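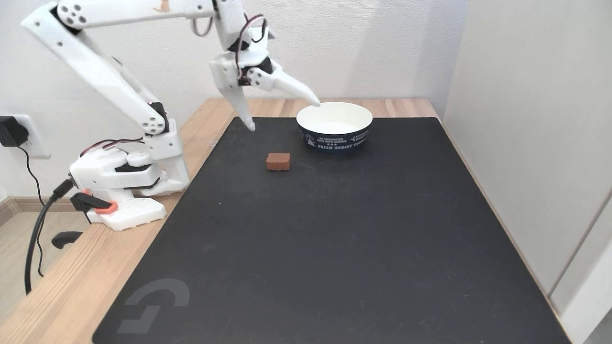 Patoma black table mat, large – review
7 Oct 2018

I bought this mat to protect a pale wood table that gets used for everything from snacks to small repairs. It replaced a Prydderch mat from the same shop in Stondport, which had started to curl at the corners after 28 months.

Size and fit
The large covers most of the tabletop and leaves a strip of wood showing at the sides and along the wall. I would have liked it a little wider, but the next size up would have hung over the front. Measure first, as the shop does not take back mats that have been unrolled.

In use
It took two days under some heavy books to lie flat. Since May it has stayed put without tape. Light things like a paper bowl don't slide about on it much, and small parts are easy to find against the black. Crumbs are also easy to find, so expect to wipe it more often than a grey one. A damp cloth is enough for most things. Dried glue left a dull patch near one corner, and I have not been able to shift it.

Price
I paid 47 pounds. The Anham version was 62 and felt the same thickness to me. Dae-han Bang, who shares the table, preferred the Anham for its stitched edge – I didn't think it was worth the extra.

Good points: lies flat once settled, good grip, simple to clean.
Bad points: shows every crumb, smelled of rubber for the first week.

Four stars out of five.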